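Unidad 3. Redacción de la esquela y del obituario
Profesora: Beatriz Sampaio

La esquela comunica un fallecimiento y convoca a los actos de despedida; el obituario, más extenso, resume una vida. Ambos textos exigen datos contrastados con la familia antes de su publicación.

Orden habitual: nombre completo, edad, lugar y fecha del deceso, familiares – primero los vivos, después los fallecidos –, trayectoria y lugar del servicio. Se evitarán los adjetivos acumulados y las causas médicas no autorizadas.

La esquela no superará las 63 palabras. El obituario tendrá un mínimo de 100 y un máximo de 155.
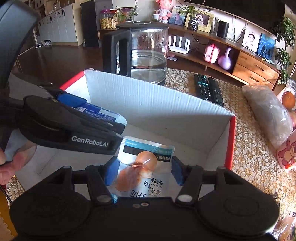 Fig. 1. Paquetes de alimentos y caja de cartón blanca.

Ejercicio: redáctese la esquela de Norbert Procházka, relojero, vecino de Janier. Entrega: 2 de agosto de 2024.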